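# What Broke, and When We Noticed

Project report, Tummont bench group
Vimala Krishnan, Tharun Fernandes, Remigiusz Kurek
Supervisor: Subbarao Achari

## 1. What we were trying to do

The plan was modest. Two hand-held grippers, one per hand, would pick up a pen-shaped tool, pass it from one to the other and bring the tip down to the work surface. A person would do all of this by squeezing triggers, and the logged finger positions would later be replayed by an arm. We called the rig Wulton. By July we expected to have enough clean passes to train on.

We got 1506 passes. After the fault described below we kept 1043 of them, and we argued over a fair share of those.

## 2. The fault

The trouble was slip. A tapered tool is an unkind thing to squeeze. If the pads close on the straight part of the barrel, they hold. If they close on the cone, every bit of extra force tries to squirt the tool out of the grip, and our operators, being human, answered a slipping tool by squeezing harder.

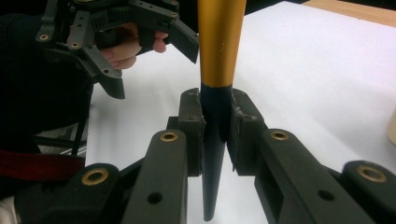

The log had no idea any of this was going on. Wulton records how far the trigger has traveled and works out the finger opening from that. When the linkage flexes, the trigger keeps moving and the pads don't, so the file says the grip is getting tighter while the tool is quietly leaving. Remigiusz found this by replaying a pass on the arm. The arm closed to the recorded opening, pressed far harder than any of us had, and fired a marker across the lab at chest height. It hit the whiteboard. Considering it was a marker, this showed a certain sense of direction.

Nobody was hurt. Tharun was standing a step to the side and not wearing his safety glasses, and that went into the incident form in his own handwriting, at Dr. Achari's request.

## 3. Looking for the cause

We blamed the software first, on principle. Vimala spent two evenings checking timestamps and found them fine, which was a disappointment to everyone. Next we swapped the springs. The new springs made the slip worse and the triggers tiring to use, so the old ones went back in.

What settled it was a slow approach test: one gripper carries the tool point-down to the paper, the other waits open, and we compare the logged opening with a feeler gauge at each stop.

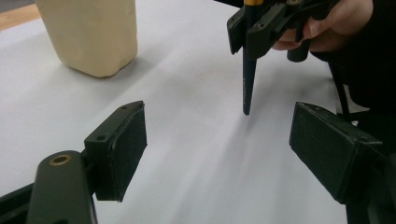 *Figure 2. Tool held point-down in one gripper, the other gripper open.*

With light pressure, the log and the gauge agreed. Near the end of the trigger travel they parted company. The worst gripper was off by 2 mm, a generous amount when the thing being held comes to a point. We traced the play to the link pivots, where the holes had opened up enough to let the links lean. Pad wear didn't help either. Scuffed pads grip differently from fresh ones, and we had been mixing the two without writing down which was which.

Vimala Mathew, who built the earlier Nijs grippers and kindly read our draft, pointed out that her own notes recommend checking the pivots before every session. We had a copy of those notes. It was holding a window open.

## 4. What we changed

- Pivots are checked by hand before each session, and any link that rocks gets replaced.
- Pads are numbered, and the number goes in the log.
- Operators take the tool by the barrel. A grip on the cone is marked as a failed pass.
- Replay on the arm has a force limit. It should always have had one.
- Safety glasses during replay, for everybody, including people who are "just looking."

We also tidied the order of work at the table, so both grippers go back to the same starting position before a new pass begins.
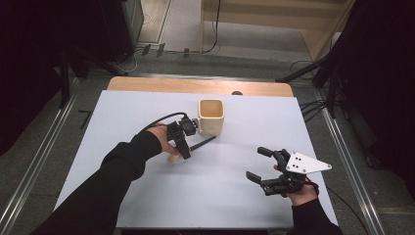 Photo: Mutmont Lab / project group

The force limit has tripped 8 times so far. Seven of those were cone grips that slipped past our marking. The remaining one was a good barrel grip on a stiff pen, so the limit is probably set a little low, and we've left it there for now.

## 5. Still open

We don't measure force at the pads. Everything above is a way of living without that number, and the next group should budget for a sensor before they budget for anything more fun. The passes we threw out are still on the shared drive in a folder called "bad," next to one called "bad_but_maybe." Please don't train on either until someone has gone through the second one with the pad numbers, which for the early sessions don't exist.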